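Collecting > Decorative Arts > Interviews

The snuffbox dealer who doubts the label

By Plandale staff, December 12, 2023
2 min read 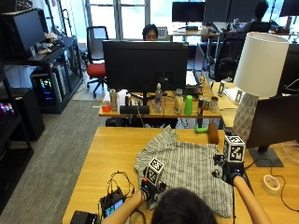 Sem Dierckx has sold enameled snuffboxes in Draltumport since 2000, and he doesn't believe most of what is said about them. "A seller says it came from a count," he told me. "Which count? Show me the letter."

The Cundcombe box, up for sale in March, bothers him most. Its gold mount is described as original. Dierckx thinks the hinge is much later. "The enamel is good. The lid I'd want tested."

I asked if the Van der Linden certificate settled it. He shrugged. "It's 9 lines long and says 'believed to be' in 2 of them."

He wasn't any easier on his own trade. Would he pay the asking price? "I'd pay for the gold," he said, "and then I'd go look at the hinge again." The owners did not answer my questions about it.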